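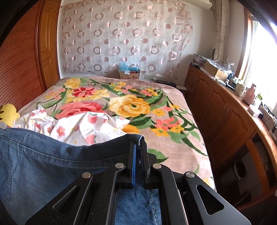
Skevodo Data Card, Volume 2, page 1

Skevodo: Garment Handling with Hand-Held Grippers
README and statement of workplace use
Last revised January 25, 2020

Summary

Skevodo is a collection of recorded demonstrations of everyday garment handling. Each demonstration is carried out by a person using hand-held grippers. The collection contains 3364 demonstrations and is maintained by Umirach, a commercial laundry and garment care company, for the development of the Truvetti folding line at its Ruotsalainen plant.

This document describes the contents of the collection, how it was produced, and the terms on which it may be used. It also sets out what the folding line changes for the employees of the plant. Umirach considers the two subjects inseparable, and copies of the data should not be passed on without this file.

Contents

Recordings are grouped by garment and by the main action performed. Garment groups are trousers and jeans, shirts, knitwear, towels, and children's clothing. Main actions are pick up, lift by corner, spread, fold, turn over, and set down. A recording may carry more than one action label.

Denim is given its own group. Waistbands and seams are thick in comparison with the rest of the garment, and a grip that holds a shirt hem will often slip off a folded waistband. Recordings in this group include grips taken at the waistband corner, which plant staff had identified as the usual starting point when straightening a pair of jeans by hand.

Each recording has a short text file with the garment group, action labels, surface type, and an outcome field. The outcome field takes one of three values: complete, partial, or abandoned. Partial and abandoned recordings are kept in the collection on purpose and should not be removed before training without a note to that effect.

Recording conditions

Recordings were made in private homes as well as at the plant. Home recordings were made on beds, tables, and sofas, with the furnishings left as they were. Patterned bedding, daylight from windows, and household items in the background are therefore common. Users who need plain backgrounds should select on the surface type "plant table."

Operators were plant employees who chose to take part. Recording time was paid at the regular hourly rate, and home sessions were counted as working time, including setup. Taking part had no bearing on shift assignment, and an employee could stop at any point and ask that earlier recordings be deleted.
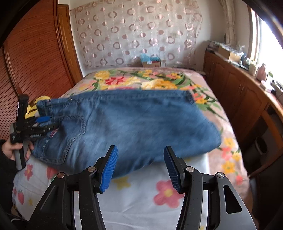

Operators working with a gripper in each hand were asked to move at their own pace. Early instructions called for a fixed order of folds. These were withdrawn in August, after operators reported that the set order did not match how garments are handled on the floor. Recordings made under the earlier instructions are marked "v1" and those made afterward "v2."

Known limitations

The gripper often hides the part of the garment being held. Labels for contact points in such recordings were entered by a second reader and are less reliable than the action labels. Strong window light may wash out one side of the view. Dark garments on dark surfaces are underrepresented, as are garments with zippers fully open. The collection contains no wet items and should not be used to draw conclusions about handling at the washer or dryer.

Operators are experienced laundry workers. Their pace and choice of grip may differ from those of the general public.

What changes at the plant

The Ruotsalainen plant employs 71 people, most of whom fold, sort, or inspect for part of each shift. The Truvetti line will take over the folding of towels first, followed by trousers and jeans. Shirts and knitwear remain hand work for the present.

The following has been agreed with employee representatives and applies for the full trial period.

No position will be ended as a result of the line. Employees whose folding hours are reduced will be offered hours in inspection, mending, or line support, at no loss of pay grade.

Line support is a new duty. It covers feeding garments, clearing misfolds, and deciding when a garment should be taken off the line and finished by hand. The decision of the employee at the line is final, and stopping the line does not count against the individual or the shift.

Target rates for hand folding will not be raised to match the line. Several employees expressed concern that they would be left with only the difficult garments while being held to the former rate. Mixed loads will accordingly be timed separately, and the old rate does not apply to them.

Recordings may not be used to assess the speed or quality of any employee's work. Operator codes are stored apart from personnel files, and supervisors have no access to the key.

Some matters remain open. Employees who folded full time have said that standing at the line is more tiring than expected and that the work involves less conversation. Rotation every two hours is being tried. Training for mending has a waiting list, and Umirach has not yet set a date for a further course.

Access and terms

A subset of 1000 demonstrations is available to outside research groups on written request. It includes only recordings whose operators gave separate consent to release. Requests should state the intended use and name the institution responsible for storage.

The data may not be used to identify persons or homes. It may not be used for employee monitoring products of any kind. Groups that receive a deletion notice must remove the listed recordings from all copies and confirm in writing that this has been done.

Corrections

Errors in labels may be reported to the Skevodo data desk at Umirach with the recording number and a short description. Corrected text files are issued with the next revision. Plant employees may report errors on paper at the shift office.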